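January 14, 2022
Notebook entry: limitation periods, Gurine employment matters

Review of the intake register was completed this morning. The register lists 41 open matters, of which nine concern dismissal from the Pratberg site. Each of the nine was checked for the date on which notice of termination was given, as opposed to the last day worked. In two matters the register had recorded the wrong one of these.

The Lorivgate date calculator was run against all nine. It counts from the day after the event, as our written procedure requires. Matter 333 produced a deadline in July. Matter 462 remains unresolved: the employee received oral notice first and a letter later, and the file does not say which the employer relies upon. 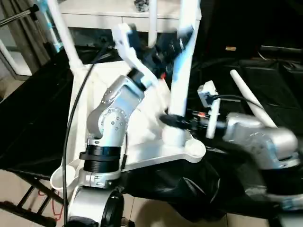
Until the point is settled, 462 is to be diaried from the earlier date. Contract and agency claims in the same file carry separate periods and must be entered on separate lines.

Outstanding: request the Qaisi personnel file; correct the two register entries; confirm whether internal appeals pause any period. No extension is to be assumed without written agreement.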